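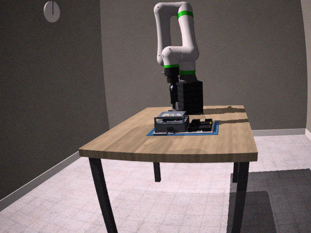
A white arm with green bands, at the back of a wooden table.

21/02/2020
By our correspondent in Jeltby

When my parents sold their house, the only thing my sister and I quarreled about was the table. It was not a beautiful table. One leg was shorter than the others, and there was a black ring where my father once put down a hot pan. But we both had done our homework on it, and for two weeks we did not speak on the telephone.

I have thought about this quarrel often since I moved to Jeltby, a town where people used to make tables for their living. The old Evareck works stands near the railway bridge. In its best year it had 600 workers, and older people in the town can still tell you in which hall they planed and in which hall they glued. Now the works has one hall in use, and the business there is mostly repair. People bring tables from as far as Bukport, which is a long drive with a table on the roof.

I spent several mornings in this hall during the winter. First I learned that a tabletop is never finished moving. Wood takes water from the air in summer and gives it back when the heating is on. A wide top can grow by the thickness of a coin, and if it is screwed too tightly to the frame below, it will split. The old makers cut long holes for the screws so that the boards could travel a little. Many cheap tables of later years do not have these holes, and they come to Evareck with a crack from one end to the other.

The second lesson was about surface. I had believed that varnish is for protection and oil is for beauty, but the repairers explained it to me in a different way. Varnish is strong until the day it breaks, and then you must take off everything. Oil is weak every day, but you can mend one small place on a Sunday evening with a cloth. They buy their oil from Tzavaras, in gray cans, and the smell of it remained in my coat until spring.

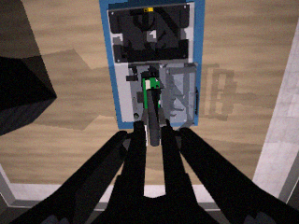
Light brown wood, with a blue-framed device lying flat and a black gripper reaching toward it.

There is also the question of money. To repair a split top and oil it again costs 900 at Evareck, legs not included. For this price one can buy a new table and perhaps four chairs. I asked a couple from Bukport why they paid it, and they looked at me as if I had asked why they feed their dog. The husband said that the new table would not know them. I wrote this down, although I am not sure that I agree with him. A table knows nothing. We are the ones who remember where the scratch came from.

The works keeps a book of every table repaired since the big halls were closed. The last number when I visited was 654, a round table with a drawer that sticks.

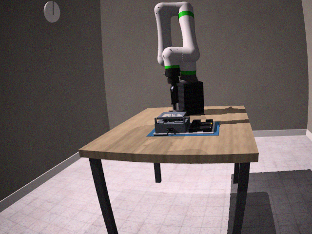

Not every repair goes well. Old glue made from bones lets go easily with steam, and this is why old chairs and tables can be taken apart without harm. The modern glue holds better than the wood itself, so when you try to open a joint, the wood tears and the glue stays. The repairers speak of it without anger, but they charge more for it.

My sister got our parents' table in the end. In June she brought it to Jeltby on a borrowed trailer, and Evareck made the short leg longer with a piece of oak. We asked them to leave the black ring.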